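### 4.2 Stone against its imitators

Kitchen showrooms in Irgate sell the look of gray marble under 8 trade names, and buyers defend their choice with surprising heat. We interviewed 113 of them. Most wanted veins – provided the veins behaved.

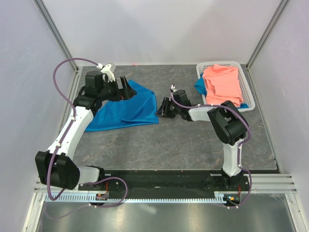 Kinga Sárközi objected that veining is judged only on the day of purchase, and that after one winter all anyone sees is crumbs. Her point stands, though our survey form had no box for crumbs. Gloss drew the longest complaints, chiefly from people who had paid extra for it.

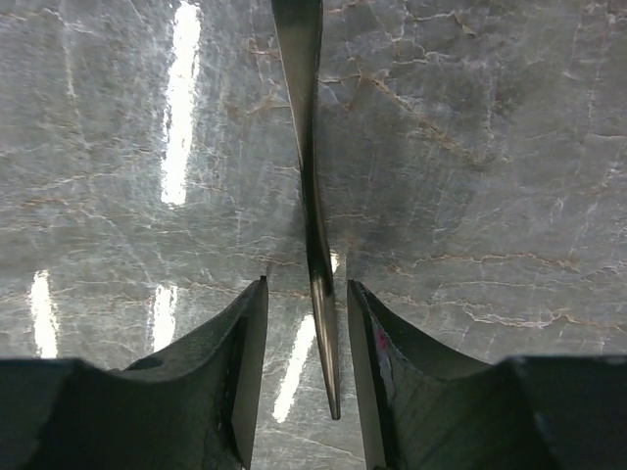
Figure 7. Gray surface with white and tan-to-rust veining; ceiling lights reflected in the polish.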